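Kolberg Household Textile Care Notes

Data card, release 6

Summary

Kolberg is a plain-text collection of care records for household fabrics: tablecloths, napkins, dish towels, curtains and bed linen. Each record covers one article and states what it is made of, how it was washed, how it was dried and how its measurements changed. The release contains 101 records in a single tab-separated file. It was compiled for people who write care labels or maintain laundry software and need a small, consistent set to test against.

Contents of the release

records.tsv holds the article records, one per line.
fibers.tsv is the lookup table for fiber codes.
cycles.tsv is the lookup table for wash programs.
CHANGES lists corrections by release.
LICENSE covers the data and the notes.

Fields

record_id: integer, 1 to 101. Identifiers are never reused.
article: one of the article types in the summary, lower case, singular.
fiber: code from fibers.tsv. Blends list the larger share first.
weave: plain, twill, satin, damask, terry or unknown.
pattern: solid, stripe, check, print or other.
length_before, width_before: centimeters, measured flat before the first wash.
length_after, width_after: centimeters, measured flat after the last recorded cycle.
cycle: code from cycles.tsv.
dry: line, flat, tumble_low or tumble_high.
press: none, cool, warm or hot.
notes: free text, may be empty.

Pattern codes

The check code applies to any design of crossing lines that forms closed cells, whether the lines are woven in or printed on. Line weight is ignored. A design with lines in one direction only is coded stripe, even where the ground fabric has a visible rib in the other direction. Earlier releases had a separate windowpane code. It was merged into check in release 4, and the old values are kept in the notes field.
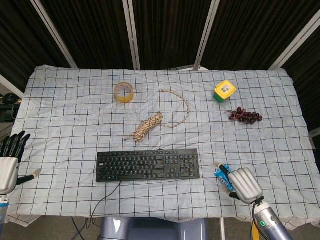 Grid pattern on a pale cloth, pattern code check.

Measuring

Articles are laid out without stretching and smoothed by hand from the center. Length is taken along the selvage, or along the longer side if the selvage has been cut away. Three readings are made on each axis, at both edges and at the middle, and the median is recorded. Fringes are excluded. Hems are included. Curtains with sewn-in tape are measured with the cords fully released.

Shrinkage is not stored. Compute it as (before - after) / before * 100. A negative result means the article grew, as loosely woven articles sometimes do after pressing.

Sources

Records come from two earlier lists, Prelta and Shakya. Prelta used inches and was converted at 2.54 and rounded to one decimal place. Shakya was metric from the start. Where both lists held the same article, the Shakya measurements were kept. The source list is not identified in the records.

Known problems

Weave is unknown for 26 records, most of them napkins.
The press field in records taken from Prelta does not separate warm from hot. Both appear as warm.
Record 100 has no after measurements. Its cells are empty and should be read as missing, not zero.
Detergent and water hardness were not recorded, so the set is unsuitable for comparing cleaning results.
Tumble drying at high heat is limited to cotton terry.

Validation

The Drudis checker reads records.tsv and reports unknown codes, duplicate identifiers and measurements outside the permitted range. Run it from the top directory:

drudis check records.tsv

It exits with status 0 if the file is clean. A missing measurement produces a warning and does not change the exit status.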